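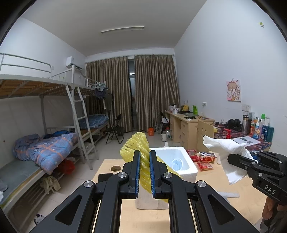

Yellow mesh netting held between ribbed finger pads; a second gripper holds a thin white sheet.

Reference > Robot software > Perception > Deformable object tracking

Trudholm is a software package for estimating the shape and grasp state of soft objects from cameras mounted at the wrist. It was written by Chiến Thái and Janelle Macapagal at Gultport, and is used mainly with two-fingered parallel grippers. The package covers perception only. Motion planning is left to a separate program, Penrose, which reads its output.

Background

Rigid objects can usually be described by a position and an orientation. Cloth, netting and tissue cannot, as their outline changes with every movement of the hand. Earlier tools at Gultport fitted a box around the whole item, which worked for packets and bottles but gave poor results for anything that hung or folded. Mesh was a particular difficulty, because the background shows through the holes and was often counted as part of the item.

Method

Each image is first divided into gripper, held item and background. The gripper mask is drawn from the known geometry of the linkage and the measured jaw opening, so the fingers do not have to be detected afresh each time. The held item is then grown outwards from the contact region between the pads.

For soft items the software fits a sheet of linked points, pinned where the pads close. Free edges are allowed to move between images, subject to a limit on stretch. The default sheet has 1000 points. Smaller sheets run faster but tend to smooth over narrow twists, and the manual advises against them for netting.

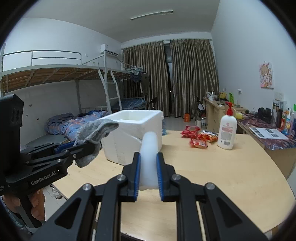
Translucent objects are handled by a separate branch. Their edges are weak in colour images and their surfaces return unreliable depth, so the software gives more weight to jaw opening and to the shape of the contact region. If the two sources disagree for 13 consecutive images, the grasp is marked as uncertain and no pose is passed on.

Two-gripper work

When 2 grippers are in use, each camera keeps its own estimate. These are merged only if both tools are thought to hold the same item. The merging step was added in version 4 and depends on the clocks of the two cameras agreeing. A clock fault usually appears in the logs as a sheet that jumps back and forth between two shapes.

Limitations

Trudholm does not estimate weight or stiffness. Items folded over a fingertip are sometimes split into separate parts, and loose fabric lying behind the held item may be joined to it. Hands near the gripper are masked out, although sleeves are not always caught.

The file format is shared with Vundport, an annotation tool used to correct masks by hand.

See also: Grasp state estimation; Penrose (planner); Vundport

We use cookies to remember your reading preferences. Accept | Settings

Contact the editors | Copyright and reuse | Back to top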